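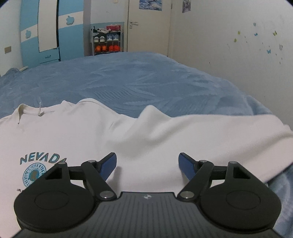

4. Setting the Serketti steamer's fabric dial

The dial has 4 positions, and three of them are for clothes you don't own. Leave it on Knit for most things. Lay the garment out flat before you start, the way the white sweatshirt is spread across the bed, but pick a surface you can spare: a blue plush blanket drinks steam like a camel.

1. Fill the tank to the line.
2. Turn the dial to Knit.
3. Wait for the light, then a bit longer.

CAUTION: Do not steam anything you are wearing. Page 4 was added for a reason.

Last updated: August

Comments

ironclad_mo: Light never came on. Steam did.

Punar2: Is Knit the one with the squiggle?

tess_k: They're all squiggles.

© Riedl Home Care | Contact | Back to top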